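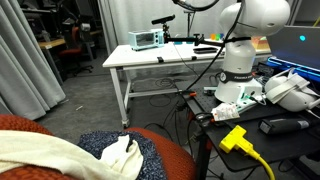
Kisitz Folk Belief Fair: A Visit Report

The fair at Kisitz runs for three days every August, and I went on the second day. It covers omens, household charms, dream reading and animal signs, with 40 stalls in the old grain hall and a small talks program upstairs. Entry is by wristband, and you can go in and out as you like.

I started with the animal room, as that was the reason for my trip. Birgit Lenz has collected sayings about insects and birds from villages near Lurkoritz, and 127 of them were printed on cards along one wall. A spider seen in the morning means worry, but the same spider in the evening means a guest or a letter. A cricket in the kitchen is left alone. Moths had the longest section, and the sayings often disagree with each other. In one village a white moth is a visit from a grandparent. In the next one over it means rain.

The cards give the village and the age of the person who told the saying. I would have liked the year as well. 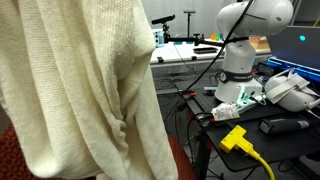

Upstairs, Sulastri Ismail gave a talk on house lizards. She grew up with the belief that a lizard calling during a conversation means the last thing said was true, and her aunts would stop and nod when it happened. The talk ran over by a good stretch and the questions had to be moved to the hallway.

Demetrius Benavides was reading candle wax at the Stotetti stall. I waited for a turn and was told that my wax looked like a snail — slow news, but good news. The reading took a few minutes and he let me keep the wax.

The food was soup or flatbread, both fine. The hall gets hot after lunch and there are few places to sit, so go early if you want to read all the cards. The booklet of sayings sold out before I got to the desk. They took my address and said a second printing would be mailed in the fall.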